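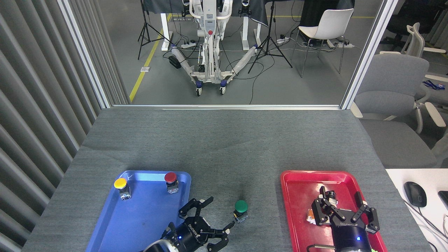

Kenodik two-arm sorting kit - worth it for a small lab?

Bench Robotics Forum > Kits and Services > Reviews

traymonger
Thursday, 9:14 am

We've had the Kenodik kit on trial for 7 weeks and I have to say yes or no to the purchase before the trial runs out. I'd like to hear from anyone who kept theirs.

For people who haven't seen it: you supply the arms and grippers. Kenodik supplies the trays, the table covering, a bag of small parts, the recording software, and a training service on their end. You record your demonstrations, upload them, and a policy comes back. The task we picked is push buttons. Red, yellow and green caps go into the blue tray, anything that isn't a button goes into the red tray.

What I like so far:

Setup was one afternoon, including mounting. The software found both grippers without any editing of config files. Deleting a bad recording takes one key.

What I don't like:

The carpet surface. It's fine for grip, but the small square bases catch on it when the fingers come in low and try to slide one. The manual says to approach from above and that does help.

The price of the training service after the first year. I won't post our quote, but it's more than I expected.

We uploaded 273 recordings. The policy that came back is good at the green and yellow caps and noticeably worse at red. Has anyone else had that?

gantry_gus
Thursday, 9:52 am

We kept ours. No color problem here, but we don't use buttons, we do bottle caps and washers.

How were your recordings split by color? If you mostly recorded green, you got what you recorded.

traymonger
Thursday, 10:05 am

Even split. I checked that before I posted.

mill_and_lathe
Thursday, 10:31 am

I'd look at the trays before the data. You have a red tray and a red cap. If the red cap is ever over the red tray or near the rim of it, the wrist camera has very little to go on. We swapped to plain gray trays from the hardware store and the trouble with our orange parts went away.

Kenodik will tell you to only use theirs. We haven't had any problem with the gray ones.

gantry_gus
Thursday, 10:40 am

I don't buy that. The red buttons go in the blue tray in this task, so they should never be over the red one. And the cap has a black and white base under it, that's plenty of contrast.

mill_and_lathe
Thursday, 10:58 am

They should never be over it once the policy works. During recording people put things down wherever they like. I've watched operators carry a part across the wrong tray all day long.

okra_season
Thursday, 11:20 am

We sent ours back, so here is the other side.

The hardware part was fine. The service was the problem. Turnaround was promised at 2 days and we waited 5, twice. When I asked what changed between one policy and the next I got a form reply. For a class that meets once a week, a delay like that costs you a whole session.

We went with the Garba kit after that. It is uglier and the documentation is thin, but you train on your own machine and you can see every setting. If you have one person who is comfortable on a command line, I would look at it. If you don't, stay with Kenodik.

traymonger
Thursday, 11:47 am

Thanks, that's useful. Our turnaround has been on time so far, for what it's worth. Maybe they fixed it, or maybe trial customers get moved up.

Does Garba handle two arms in one recording? Their page only talks about one.

okra_season
Thursday, 12:02 pm

It does, but you start both streams yourself and line them up afterward. There's a script for it. It took me a morning to get it right and I haven't touched it again.

traymonger
Thursday, 1:26 pm

Back at the table now. I've been paying more attention to how the fingers are placed before they close.
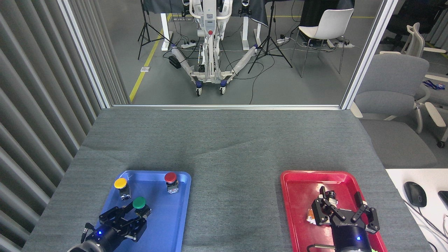 Left gripper open around the green button, right gripper holding a small metal part over the red tray.

I've also started leaving the crumpled wrapper in the red tray on purpose for some recordings. The kit's sample set only uses hard parts and I want something soft in there too. Wrappers are hard to grasp the same way every time, so I'm not expecting much from it.

gantry_gus
Thursday, 1:44 pm

Your finger spread on the green one looks wide to me. Kenodik's default opening is all the way out. There's a pre-shape setting under the gripper tab that limits it. With caps standing near a tray corner, a full opening can hit the wall before it reaches the part.

Are your red ones usually near a corner? That could be your whole problem, and it would have nothing to do with color.

traymonger
Thursday, 1:51 pm

Red is usually top right in the blue tray, yes. But yellow is usually top left and yellow works.

gantry_gus
Thursday, 2:03 pm

Different wall though. Left arm coming in from the bottom left has a different angle on each of those corners. I'd try the pre-shape before blaming the service or the tray.

mill_and_lathe
Thursday, 2:15 pm

Fair point, and a cheap test. I'd still change the tray.

Also mix up where the colors go. If red always ends up top right, you can't tell a color problem from a corner problem.

rostot_reseller
Thursday, 3:30 pm

Disclosure: I work at Candico, we sell the Kenodik kit out of our Rostotcombe office.

Two things. The pre-shape setting is off by default in the trial version and has to be switched on in the license page first, so if you don't see it under the gripper tab, look there. And the surface can be exchanged. There is a smooth rubber mat in the parts list. It's a separate order but the swap is free during the trial.

I can't speak to the turnaround complaint from okra_season, except that the training queue was bad in July and they have added machines.

okra_season
Thursday, 3:41 pm

July is when we were on it, so that matches. I'd have liked somebody to tell us at the time.

traymonger
Thursday, 4:08 pm

Found the setting, it was off. I'll ask for the mat as well.

Plan is to record a new batch with the caps moved around and the opening limited, same trays, and send it in tonight. If red improves I'll probably buy the kit and take the shortest service term they offer. Will post the results in this thread either way.

mill_and_lathe
Thursday, 4:16 pm

Post the failures too, please. Clips of the misses would help more than a success rate.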